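Trial Site Participants, Grolley Two-Finger Handling Kit

Nulton is seeking workshops, small packing rooms and print finishers to take part in a paid trial of the Grolley kit. The kit consists of a robot arm, a pair of gripper fingers, a small wrist camera and a control box. It runs from a standard wall outlet and fits on a bench or counter at least 20 inches deep.

The trial covers light, flexible items: folded card, inserts, sleeves and thin packaging. Sites that handle only rigid boxes or bottles should apply to the Westerberg program instead.

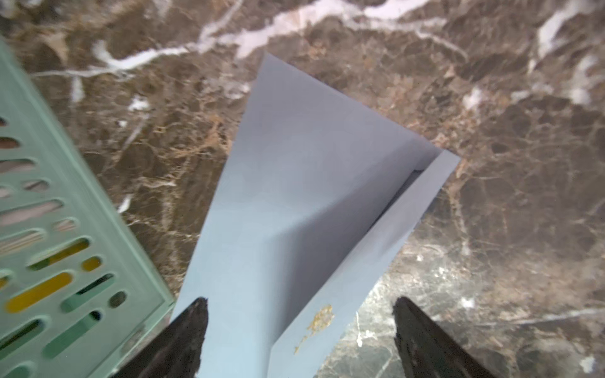
Participants run the kit for 18 working days and log each failed pick by item type. Items may be presented flat or folded. Stock standing open along a crease, like the pale lavender-blue sheet between the fingers, is of particular interest, as is work next to slotted plastic baskets. Marked or stained card is acceptable and does not need to be sorted out first. Polished counters are also acceptable, including veined stone.

Each site must provide:
One operator for 2 hours per day
A fixed bench or counter with overhead lighting
At least 300 pieces of its own stock
A network connection within reach of the control box

No programming experience is required. Operators receive one day of training at the Bromwood office, with travel paid. The site fee is paid in two parts, at installation and on return of the kit and log sheets.

To apply, send the site address, bench dimensions and a short list of items handled to Valter Holmgren, Trials Desk, Nulton. Applications close at the end of December. Selected sites will be contacted by phone to arrange a visit.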